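Ata da reunião — equipamento p/ higienização, 1/2/25
Presentes: Kenta Kawaguchi, Reiko Kuroda, Filwood (compras)

1. Ata anterior aprovada, sem emendas.

2. Segunda unidade p/ Banden. Kenta quer fechar em setembro. Reiko contra — falta saber o custo de manutenção das garras. Proposta da Amano: 2844 por mês, contrato de 14 meses. Biltico ainda não respondeu, cobrar.

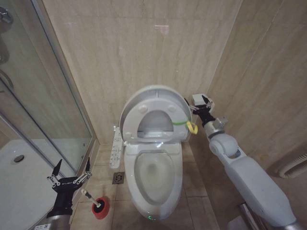 Banheiro de teste, assento levantado, garra direita junto à alça amarela.

3. Consumíveis. Fita e cordão do assento saem da verba de oficina, teto de 3000 para o ano todo. Kenta pede dedos de reserva, 3 pares. Reiko concorda se vierem no mesmo pedido. Preço por confimar.
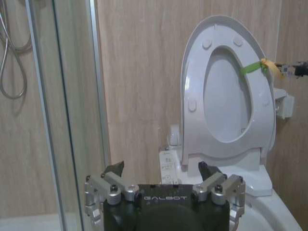
Garra GALBOT diante do vaso, tira verde presa ao assento.

4. Espaço. Box de vidro fica como está, obra só no próximo orçamento. Medir vão da porta antes de assinar qualquer coisa — Filwood.

Pendencias: Reiko, planilha de custos; Kenta, resposta da Biltico.
Próxima reunião a marcar.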